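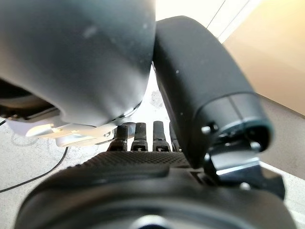

Mekwood Review, No. 74, p. 90

The Spare Room

After the funeral she took the early bus to Morura and let herself in with the key from under the step. The house smelled of soap. Her aunt had left a list on the kitchen table, written in pencil: plates to the neighbors, coats to the church, the clock to whoever wanted it.

She started with the plates. She wrapped each one in newspaper and packed them in a box that had once held oranges. By noon she had done two boxes and her hands were black with ink.

The clock was in the spare room, on the shelf over the bed. It was running – someone had wound it. She sat down on the bed and listened to it for a while. Then she went back to the kitchen, crossed the clock off the list, and put the kettle on.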